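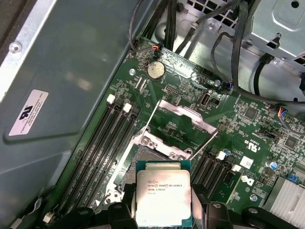
Intel Xeon processor above an open socket, workstation motherboard

Video and Data Analyst, Hockey Operations
Dovstead Ice Hockey Club, Havwood Arena
Full time, fixed term to the end of the season
Ref. 3134

Dovstead is recruiting one analyst to tag games, maintain the player database and prepare opponent reports for the coaching staff. The post reports to Nigel Dawber, Head of Hockey Operations.

Duties
Tag all home and away games by zone entry, shot location, line combination and special teams unit. First cut is due to coaches by 11 a.m. the day after a game.
Maintain shift and faceoff records for the senior roster and the 13 players on development contracts.
Write pre-scout reports of no more than 600 words per opponent.
Run the bench-side video feed on game nights.
Supply usage data for contract reviews on request.

Requirements
Two seasons of tagging or scouting work at junior, college or professional level.
Working knowledge of SQL and either Python or R.
Able to read a game sheet and reconcile it against video without supervision.
Valid driver's license. Evening and weekend work is standard.

Desirable
Goaltending analysis. Experience with the Clamwood tagging package; training is given if needed.

Selection
Shortlisted applicants will tag one period of supplied video and discuss it with Dawber and assistant coach Aníbal Baptista. Interviews are held in October at the Sedgwick Road office.

Send a resume and one sample report to Darren Oakley, Club Secretary, quoting the reference. Applications close Friday at 5 p.m.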